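April, 10 pm
by Valter Midtbø

Up too early again. Ferry to Porerau left at 10 past, I was on it with 3 minutes spare and no breakfast. Rain the whole way over - wind too. Read 11 pages of the tide book and took in none of it.

Choir practice went long. We still can't get the second verse of the Hoani song, altos come in late every time, me included. Did it over and over for 45 minutes. Throat is gone. Bought lozenges at Astero, the nasty black ones, they were out of lemon.

Concert is close now and I dont know the words. Tried singing them on the walk home, forgot the line after the river bit - hummed it. Must write them out by hand tommorow, that worked last year with the Drumer piece.

Wash the white shirt. Call Mom. Find the other shoe.

Bed.
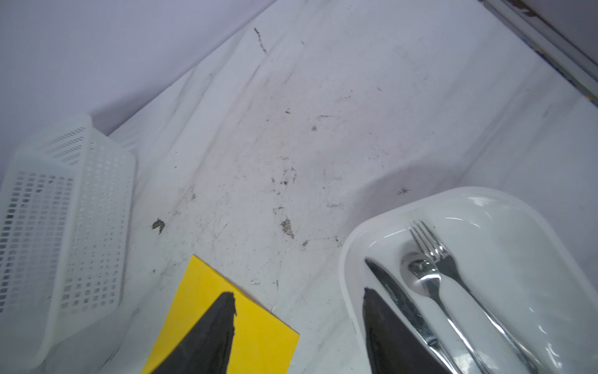

Marit wrote back that the altos aren't late at all, the tenors rush, and that the line after the river bit is just the first line over again, so stop humming and sing it.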